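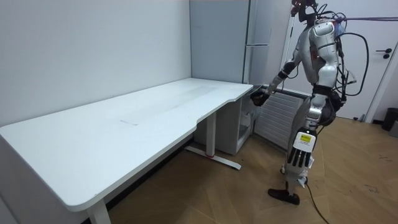
The humanoid at the desk, black hand just off the curved corner. Platport open day, July.

Open day at Platport: one picture and a lot of notes

I went along to the Platport open day because a reader wrote in to say I was being unfair to humanoids and should go and look at one. Fair enough. I've looked at one. The gallery is short this time, a single picture and the lines that go with it, and I've put the rest of what I wrote down underneath for anyone who wants the long version.

The invitation promised "a general-purpose worker for the everyday office". I counted the word "everyday" 7 times in the handout before I gave up and put it in my bag.

More on the picture

The task on the program was called "desk approach and contact". The robot stands facing a big white height-adjustable desk and puts its right arm out towards the near end of the top. There's a purple line running taut from its back and a thick black cable looping down past the hip, and another cable trailing off across the floor. When a company tells me its machine is ready to work beside people, I look at what's attached to it first. On this occasion there was plenty to look at.

To be fair to the engineers, and I do try, a line on the back is ordinary practice with a machine this size. I have no quarrel with it. My quarrel is with the handout, where the drawing on the front cover shows a humanoid strolling through an office with a coffee and not a cable in sight.

The shell is lovely, I'll give them that. Glossy silver and white, a bit of red down the side. Someone has put real care into the look of the torso. The legs are more honest, with the black rods out in the open, and I found them far more interesting than the chest.

From the talk

Baoshan Jiang gave the technical talk and was the best thing about the afternoon. He didn't oversell. He told us the desk task had been run 142 times in the lead-up to the open day and that he would not be giving a success rate until the team agreed on what success meant. I wrote that down word for word and put a star beside it. Is brushing the edge a success? Is resting the hand there and holding it? He reckoned the answer changed depending on who you asked in the building.

He also said that desks are harder than they look. A straight edge is easy to plan for, a curved one less so, and the desk they'd chosen has a top that curves in along the near side. I thought that was a decent choice. A demo designed purely to flatter would have used a square table.

The walking controller comes from Skudico and the planning software is Rillent, which is Platport's own. Rillent got a good deal of airtime. The slide for it had a figure of 3,531 on it, in very large type, labelled "behaviours". I asked what a behaviour was. The reply was that it could be a whole action or part of one. I asked how many were whole actions and was told they'd get back to me. My email is on the contact page and it's working fine.

From the question session

Pádraig Ó Súilleabháin, who runs a small office fit-out business and had driven a fair way to be there, asked the thing I'd been hoping someone would ask: what would it do in his workplace that a person couldn't do in a tenth of the time? The answer was mostly about the future. He asked again, politely, and got a bit more future.

He and I had a cuppa afterwards. He's less sceptical than me. His view is that the first cordless drills were rubbish too, and that he'd sooner see a machine early and clumsy than late and polished. I said a drill had a job from its first day. We left it there — he had to beat the traffic.

What I'd want to see next time

A written definition of the task, handed out before the demo starts. The failures as well as the good runs, in the same session. A desk with something on it: a keyboard, a mug, a pile of invoices, whatever's lying about. And 5 runs in a row with the same starting position and no talking over the top of them, so that we can watch the thing at its own pace.

I'd also like the handout redrawn with the cables in.

Platport says there'll be another open day once the contact work is further along. I've put my name down.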